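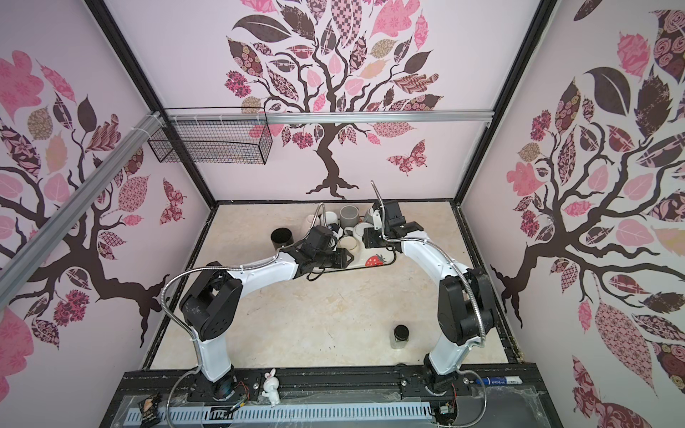
Cinisura 양팔 셀 설치와 관리, 자주 묻는 질문

2022년 8월 업데이트

Kovport 지원 페이지를 찾아 주셔서 고맙습니다. 셀을 들여놓고 처음 몇 주는 누구나 궁금한 것이 많지요. 메일로 자주 받는 질문을 모아 하나씩 답을 적었는데, 쓰다 보니 이야기가 좀 길어졌습니다. 급하신 분은 필요한 항목만 골라 읽으셔도 괜찮아요!

처음 설치할 때 무엇부터 해야 하나요?

레일부터입니다. 두 팔이 같은 레일 위에 올라가기 때문에 레일이 조금만 비틀려도 나중에 두 그리퍼의 높이가 서로 어긋나고, 그때 가서 소프트웨어로 맞추려면 고생이 이만저만이 아니에요. 수평계를 길이 방향과 폭 방향으로 한 번씩 대 보시고, 볼트는 가운데에서 바깥쪽으로 번갈아 조여 주세요. 한쪽부터 끝까지 꽉 조이고 싶은 마음은 저희도 잘 압니다만 조금만 참아 주시면 좋겠습니다. 레일이 자리를 잡으면 왼팔, 오른팔 순서로 올리고 전원은 맨 마지막에 연결합니다.

두 팔 사이 간격은 얼마나 두어야 하나요?

대기 자세에서 그리퍼 끝과 끝 사이를 200mm로 잡아 주세요. 작업 중에는 컵 하나를 사이에 두고 훨씬 가까이 마주 보게 되니 화면으로 보면 조마조마하실 텐데요(저희도 처음에는 비상정지 버튼에서 손을 못 뗐습니다), 대기 간격과 작업 간격은 Stitus 제어 프로그램에서 따로 관리합니다. 대기 간격만 제대로 넣으셨다면 안심하셔도 됩니다.

연습용 컵은 꼭 정해진 것을 써야 하나요?

아니요, 집이나 사무실에 있는 머그로 충분합니다. 오히려 색과 크기가 조금씩 다른 것을 섞어 두면 집는 자세를 확인하기에 더 좋아요. 손잡이 방향도 일부러 맞추지 마시고 엎어 놓은 것, 바로 세운 것, 옆으로 누운 것을 섞어 보세요. 다만 금이 간 컵은 빼 주세요. 집는 힘이 세지 않아도 금이 있으면 그 자리에서 벌어질 수 있고, 작은 조각이 손가락 안쪽에 들어가면 빼내기가 참 번거롭습니다.

손목 카메라가 컵을 자꾸 못 찾습니다. 고장인가요?

고장인 경우는 드뭅니다. 먼저 렌즈를 마른 극세사 천으로 닦아 보시고, 그다음에 컵 쟁반을 한번 살펴봐 주세요. 컵이 서로 바짝 붙어 있으면 손잡이끼리 겹쳐서 어느 손잡이가 어느 컵 것인지 구분하기가 사람 눈에도 쉽지 않거든요. 흰 컵을 흰 쟁반에 올린 경우도 마찬가지예요. 한두 개만 덜어 내거나 사이를 벌려 주면 언제 그랬냐는 듯 잘 찾는 일이 많습니다. 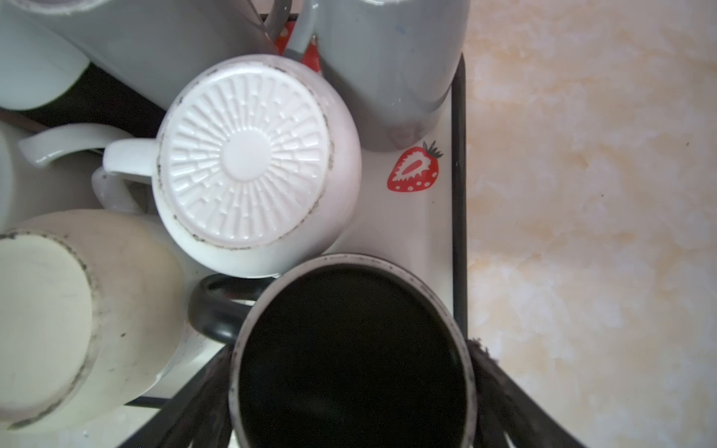 손목 카메라로 내려다본 컵 쟁반. 가운데 흰 머그는 엎어져 있고, 앞쪽의 검은 머그는 바로 서 있습니다.

그래도 나아지지 않으면 조명을 봐 주세요. 유약이 반들반들한 머그는 빛이 한곳으로 세게 떨어지면 그 부분만 하얗게 날아가 버립니다. 조명을 벽 쪽으로 돌려 한 번 반사시키는 것만으로도 꽤 부드러워지니 한번 시도해 보시기 바랍니다.

오류 561이 뜨면 어떻게 하나요?

손목 카메라 신호가 끊겼다는 뜻입니다. 놀라지 마시고 다음 순서대로 해 주세요.

1. 두 팔을 대기 자세로 보냅니다.
2. 비상정지를 누르고 제어기 전원을 끕니다.
3. 손목 쪽 커넥터를 뺐다가 딸깍 소리가 날 때까지 다시 끼웁니다.
4. 베이스 쪽 커넥터도 똑같이 합니다.
5. 전원을 켜고 Stitus에서 카메라 화면이 돌아왔는지 봅니다.

같은 오류가 하루에 여러 번 나온다면 커넥터보다는 케이블 쪽을 의심해야 합니다. 이때는 팔을 손으로 움직여 가며 버티지 마시고 바로 아래 항목으로 넘어가 주세요.

팔에 딸린 주름관은 어떻게 점검하나요?

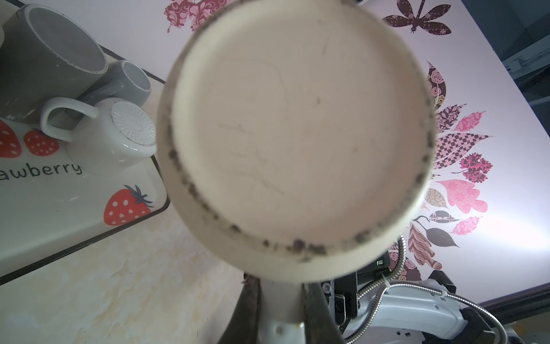
케이블 점검은 전원을 끄고 팔을 낮은 자세로 내린 다음에 시작합니다. 손목에서 베이스 쪽으로 금속 주름관을 손끝으로 천천히 따라 내려가면서 눌린 곳이나 마디가 벌어진 곳이 없는지 느껴 보세요. 눈으로만 보면 뒤쪽을 놓치기 쉽습니다. 그다음은 고정 부위예요. 사진에서 그리퍼 뒤쪽으로 돌아 나오는 주름관을 흰색 케이블타이가 붙잡고 있는데, 점검할 때는 바로 이런 자리를 꼭 챙겨 보셔야 합니다. 타이가 헐거우면 관이 팔꿈치 쪽으로 밀려가고, 반대로 너무 바짝 조이면 손목이 돌 때마다 커넥터를 잡아당기게 되지요. 손가락으로 밀었을 때 관이 아주 살짝 움직이는 정도가 딱 좋습니다. 새 타이로 바꾸셨다면 남은 꼬리는 짧게 자르고, 잘린 면이 관 쪽을 향하지 않도록 돌려 놓아 주세요.

그리퍼 손가락은 얼마나 자주 닦아야 하나요?

매일 쓰는 셀이라면 일주일에 한 번을 권해 드립니다. 컵 바닥 테두리에 낀 거무스름한 때가 손가락에 옮겨붙고, 그것이 다시 다른 컵으로 옮겨 가곤 해요. 그래서 손가락만 닦으면 금방 도로 더러워집니다. 컵도 같이 씻어 주세요. 손가락은 물에 적셔 꼭 짠 천으로 닦고 마른 천으로 한 번 더 훔쳐 내면 됩니다. 알코올은 금속 부분에만 쓰시고, 나사 머리 주변의 먼지는 부드러운 붓으로 털어 내세요. 압축 공기는 먼지를 관절 틈으로 밀어 넣을 수 있으니 피해 주시고요.

나사를 다시 조인 뒤에도 영점을 잡아야 하나요?

손가락 브래킷의 나사를 건드리셨다면 네, 번거로우시더라도 꼭 잡아 주세요. Stitus 메뉴에서 항목 204를 열고 왼팔부터 진행하시면 됩니다. 두 팔을 모두 끝내는 데 33분이 걸리니 커피 한 잔 내려 두고 시작하시면 딱 좋습니다. 도중에 팔이 한참 멈춰 있는 구간이 있는데 측정 중이니 그대로 기다려 주세요. 그사이에 작업판을 짚거나 쟁반을 옮기시면 처음부터 다시 해야 합니다.

레일 앞쪽에 물건을 올려 두어도 되나요?

작은 장식 하나쯤은 저희도 뭐라고 하지 않습니다. 셀에 정이 들면 뭐라도 하나 놓아 주고 싶은 마음이 생기니까요. 하지만 펜처럼 굴러가는 것은 베이스 옆에 두지 말아 주세요. 팔이 낮은 자세로 돌아올 때 끼일 수 있습니다. 배선 덕트 위도 비워 두시면 나중에 뚜껑을 열 때 한결 편해요.

벽면에 무늬 있는 시트지를 붙여도 괜찮을까요?

괜찮습니다. 나뭇잎이나 나비 무늬처럼 복잡한 배경을 붙여 놓고 인식이 흔들리지 않는지 시험해 보시는 분들도 계세요. 붙이신 뒤에는 모서리가 들뜨지 않았는지만 가끔 눌러 확인해 주시고, 배경을 바꾼 날에는 카메라 노출을 다시 맞춰 주세요.

부품은 어디서 주문하나요?

손가락 패드와 주름관, 케이블타이 묶음은 Kovport 부품 창구에서 받으실 수 있습니다. 주문하실 때 베이스 뒷면의 일련번호와 왼팔인지 오른팔인지를 함께 적어 주세요. 11월에는 재고 조사로 발송이 며칠 늦어지니, 그 무렵 정기 점검을 잡아 두신 분은 미리 주문해 주시면 고맙겠습니다.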